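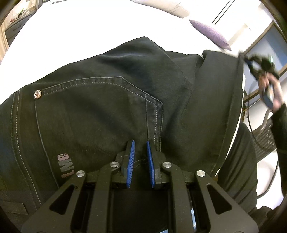
Folding demos with hand-held grippers: dark denim keeps messing us up

Posted by Koen Willems, 03/01/2026

Hi all! I'm on the Skudel team at Carkness, we're doing the cloth folding project for the spring robotics class. You carry a pair of grippers by hand, fold the thing yourself, and the recordings get used to train the arm we share with the other teams. T-shirts and towels went great. Then we moved on to dark denim and everything got worse.

We have 162 recordings of dark pants so far, all done on a bed with white bedding. When we play back what the model thinks it should do, it goes for the outline of the cloth okay but it's terrible at finding the hem. Sometimes it heads for the back pocket stitching like that's an edge! And on a lot of our clips the bedding is so bright there's no texture left in it at all, while the denim is close to black. My teammate wants to throw everything out and start over with light-colored jeans, which feels like cheating to me (and the Weidemann challenge in July lets the judges pick the clothes anyway).

Is it the lighting, the sheet, or us? Also, my second hand is always a blur in the other gripper's view. Does that matter?

Botond Sipos

Don't throw them out! I did this same project last year and we had nearly your exact problem, only with a navy hoodie on a white table.

I'd start with the sheet. The camera sets its exposure for the whole picture, so if there's a lot of white in view it may darken everything else, or if the cloth fills most of the view the white just blows out. Either way you lose something. We put a medium gray blanket over the table and the seams on the hoodie came right up. If your software lets you lock the exposure, do that too, and set it with the gripper held over the pants, close, where you're really going to work. Ours kept drifting every time a hand moved and we spent two weeks blaming the model.

About the pocket: the stitching on dark jeans is usually the highest contrast line there is, so I'm not surprised it goes there. What helped us was variety. Start some folds with the pockets down, some with the pockets up, some with the legs crossed or bunched. If all your clips begin with the same side showing, it learns that side and not much else.

The blur is mostly speed. Slow down on the approach. I used to count to 3 in my head before closing the fingers, felt silly, worked fine. I wouldn't worry about a bit of blur while you're just moving the other hand into place, but if it's blurry at the moment you grab the hem, redo that one.

stodska_lab_rat

use a lamp. also iron the sheet

Koen Willems

Thank you Botond, that's super useful. I checked and yep, we almost always start pockets up, whoops. We borrowed a gray blanket and did a few more tonight, so now we're at 172, and the stitching along the hem is way easier to see on the new ones. Exposure lock is in a menu I'd never opened. Going to retrain over the weekend if we can get our slot on the computer, and I'll post the playback when it's done.

(We don't own an iron.)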